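Trullari Project: Progress Report to the Funder
Reporting period ending 19 March 2021
Prepared by Kirsten Boychuk, project manager

1. Summary

Work on the second arm cell is behind plan. The cell was taken out of use in the period after the gripper failed to open on command and the arm carried on with its move. There were no injuries. One shelf unit and one set of finger pads were damaged. The fault has been traced, a repair is in place, and testing has restarted at reduced speed. We are asking for no extra money, but we are asking for the shelf-loading milestone to be moved.

The first cell, which runs an older version of the Hulia control software, was not affected and has kept to its schedule.

2. What happened

The arm was running the shelf-loading routine with Mervin Dhillon at the desk and Raymonde Robichaud standing by the stop button. The routine asks the gripper to close on a carton, lift it, place it on the shelf, open, and back away. On cycle 1035 the gripper closed and the carton was placed, but the fingers did not open. The arm backed away as programmed, pulled the carton against the front lip of the shelf and tipped the unit forward. Raymonde pressed the stop. The arm halted within its rated stopping distance and the shelf came to rest against the guard rail.

The shelf unit is bent at one upright and has been scrapped. The carton held only sandbags. The guard rail was checked and is sound.

Power was locked off and the cell was left as it stood until Horacio Garrido, our safety lead, had written it up. His incident note has been sent to you separately.

3. Cause

Two things were wrong and both were needed for the fault to show.

The first was in the gripper cable. It runs along the forearm and through a clip at the wrist, and the clip had been fitted too tightly when the wrist bearing was changed in December. With the wrist turned fully over, the cable was pinched and the signal line lost contact. With the wrist in its normal working position the line tested as good, so our morning checks did not find it.

The second was in our own code. When the gripper stopped answering, the program used the last position it had been given in place of a fresh reading. That last position was the one requested, which was "open". The arm was therefore told that the fingers were open while they were still shut. This part of the fault is ours and has nothing to do with Caron, who supplied the gripper.

Dale Landry reproduced the fault with the shelf removed and no carton in the cell. He turned the wrist until the gripper pointed upwards, sent a close command followed by an open command, and compared the logged position with the wrist camera view. In the picture the fingers are shut against each other, with the ceiling and its track behind them.
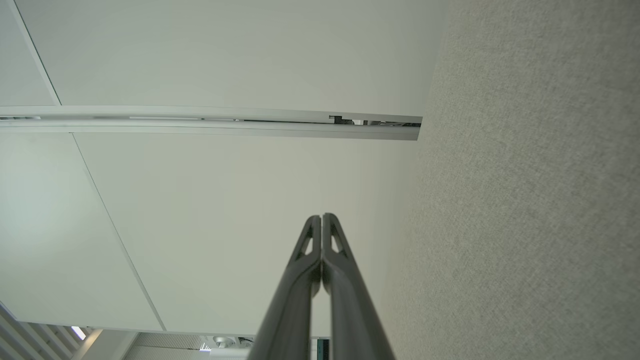
Page 2

The log disagreed with the camera in 40 tests out of 40 with the old clip fitted and the wrist turned over. With the clip removed, the fault did not appear in any wrist position. Dale then put the old clip back and the fault returned, which satisfied us that we had the right part.

4. Work done since

The clip has been replaced with a wider one and the cable with a new length that has more slack at the wrist. The old cable has been kept in case Caron wish to look at it.

The control program now treats a missing gripper reading as a stop condition. If no fresh reading arrives after an open or close command, the arm holds its position and a message appears on the desk screen. It will not back away until an operator has cleared it by hand.

The morning check now includes opening and closing the gripper with the wrist turned over. It adds a little to the start of each shift and Mervin has rewritten the check sheet to match.

We have also looked at whether the same mistake exists elsewhere in the program. Raymonde found one more place where an old value was used in this way, in the routine that reads the turntable. It has been corrected. It had not caused a fault so far as we can tell from the logs.

5. Effect on the programme

Shelf loading at full speed will not be shown at the next review. We can show it at reduced speed with the new stop condition working. The Prikard trial site has been told and has agreed to take the first cell as planned and the second when it has been signed off.

The carton recognition work was able to go on during the shutdown because it uses stored pictures. It is on time.

Staff time spent on the fault came out of the allowance for unplanned work. That allowance is now mostly used. A further stoppage of the same length would have to be met from the travel line, and we would write to you first.

6. Open points

Horacio has asked for a switch on the fingers themselves, so that the open position is confirmed by something other than the gripper's own signal. Caron have quoted for the part and we are waiting for a delivery date. Until it is fitted, the second cell will run at reduced speed only and with a person at the stop button throughout.

The damage to the finger pads is light but new pads are on order. The present set is good enough for testing with sandbag cartons and will not be used at Prikard.

The risk register has been updated. "Loss of gripper signal" was listed as low and is now listed as high, and will stay there until the switch has been fitted and tested.

7. Decision requested

Please confirm in writing whether the shelf-loading milestone may be moved to the following review period. Dale can supply the test logs on request.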